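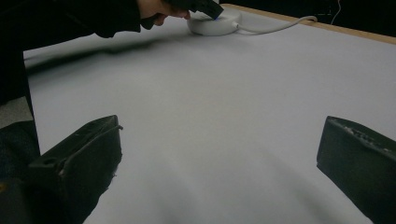
Ticket 337, Pullow handheld gripper kit
Opened by Selamawit Ejigu, 19 January 2025

Hi Nahom! Second gripper in our Pullow kit keeps dropping off the tablet app (the first one is fine, love it so far). It pairs, runs for 47 seconds or so it says in the log, then I get "device lost" and have to start over.

Tried already:
- swapped the batteries between the two
- reinstalled the app, twice, ugh
- moved the tablet right next to me

Same thing every time. Firmware on the bad one is a version behind and the update hangs at 50 percent. Can I force it from a laptop, or do you want it back?

Selamawit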